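Equipment Swap Returns in March

The spring equipment swap opens at 10 a.m. in the ground floor meeting room at Tinovwood. Last year members brought in 232 items, and 30 were left at the end of the day. Those went to the Curimis repair shop, which has agreed to take leftovers again.

You may bring up to five items. Small office and computer gear goes fastest, along with desk lamps and kitchen appliances. Please don't bring tube televisions, loose batteries or anything with a damaged cord. Chepkoech Rweyemamu will be at the door handing out tickets, one for each item accepted, and a ticket can be used for anything on the tables.

Mice, chargers and power strips share a table again this year. Tape the adapter to the device it belongs with and write the model on the tape. Salim Mfinanga spent most of last year's swap matching cords to printers and would like to do less of it. 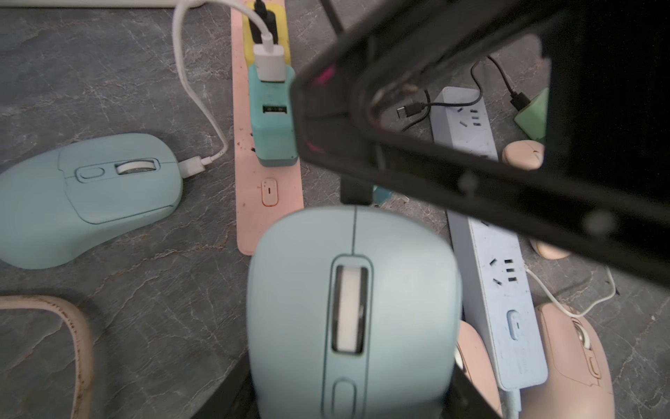
Parking and Drop-Off

The Steyn Street lot has 105 spaces and fills early. Use the side entrance on Atton Lane for drop-off, and move your car once you have unloaded. Carts are available inside the door. The elevator is working again.

Early drop-off is possible the afternoon before, from 3 to 6 p.m. Call Kanini Biwott at extension 1445 to arrange it. Large items need to be measured first, and anything wider than the side door will have to stay home.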